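Vida na Residência | Notícias internas

Oficina de trabalhos manuais passa a duas sessões por semana a partir de junho

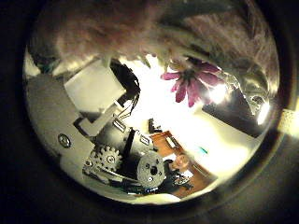

A Direção da Residência Corkham informa os residentes, as famílias e os colaboradores de que a oficina de trabalhos manuais terá, a partir de junho, duas sessões semanais. A decisão foi tomada depois de analisados os resultados do inquérito de satisfação distribuído na primavera, ao qual responderam 158 pessoas, entre residentes e familiares. O alargamento do horário da oficina foi o pedido mais frequente, à frente da revisão das ementas de jantar e do prolongamento das visitas.

A nova sessão realiza-se de manhã, das 10h00 às 11h30, na sala polivalente do piso térreo. A sessão da tarde mantém o horário atual e continua a ter lugar na biblioteca. Os residentes podem inscrever-se em ambas, sem custos adicionais, junto da receção ou do responsável de piso. As inscrições já efetuadas para a sessão da tarde permanecem válidas e não carecem de renovação.

A coordenação fica a cargo de Hubert Camenzind, que integra a equipa de animação sociocultural e acompanhou nos últimos anos o programa equivalente na Residência Isgate. O plano de atividades para o verão inclui tricô, bordado simples, colagem e arranjos florais – estes últimos sujeitos à disponibilidade de material. Os residentes com mobilidade reduzida dos membros superiores serão previamente avaliados pela terapia ocupacional, que indicará as adaptações necessárias em cada caso.

Para a aquisição de materiais foi aprovada uma verba de 900 euros, a que acresce um donativo de 1000 euros atribuído pela Fundação Venkataraman. A Direção agradece publicamente este contributo, que permitirá ainda substituir os candeeiros de mesa da biblioteca, cuja iluminação tinha sido objeto de várias observações por parte dos participantes. O fornecimento das lãs e dos tecidos foi adjudicado à Gendum, após consulta ao mercado.

As famílias que desejem oferecer materiais podem fazê-lo na receção, todos os dias úteis, até às 18h00. São aceites novelos por abrir, retalhos de algodão lavados, botões e fitas. Por razões de segurança, não se aceitam agulhas avulsas, tesouras pontiagudas nem colas à base de solvente. Solicita-se que os sacos sejam identificados com o nome de quem os entrega.

Recorda-se que os trabalhos concluídos pertencem a quem os realizou e só serão expostos com autorização expressa do residente ou do seu representante. Quem preferir que o seu nome não conste da etiqueta deverá comunicá-lo ao coordenador. As peças não levantadas no final de cada ciclo ficam guardadas no armário da biblioteca, onde podem ser pedidas a qualquer membro da equipa.

Durante o mês de junho, a sala polivalente deixará de estar disponível para visitas no período da manhã em que decorre a oficina. Em alternativa, as famílias poderão utilizar a sala de estar do primeiro piso ou – se o tempo o permitir – o pátio interior.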